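Wrote up our bench rules for the hand-held gripper work at Skenley. Posting them in pieces, since people at Wolloter asked. 1/8

Rule one is about the sheet. Fresh white paper on the table at the start of a session, flat as you can get it. Creases are fine. Tears are not. 2/8

Spacing: leave a full open gripper's width between items wherever you can. Produce rolls, so put the round things down last. 3/8

Fingers open before you move in over the table. If 2 grippers are out, only one closes at a time unless the task sheet says otherwise. 4/8

Pads get wiped between food types. We go by the Madigan checklist for this, minus the glove page. Ribbed pads need a brush – a cloth skips the grooves. 5/8

Write the item names down before you start. "Vegetable" is no use to whoever sorts the recordings later. Say daikon, say date, say orange. 6/8

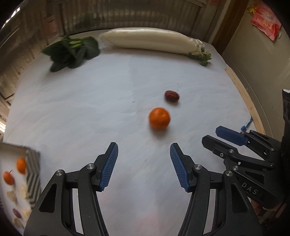 Greens and daikon at the back, date and orange nearer the grippers. Fingers open.

Dropped items: stop, log it, carry on with a new take. Don't trim the drop out. We had 119 takes in June and the ones with drops were kept under the same numbering as the rest. 7/8

Still open: whether food handled on the bench can be eaten afterward. Dramia says no, full stop. Our draft says no for anything without a peel. Will post the final wording when it's signed off. 8/8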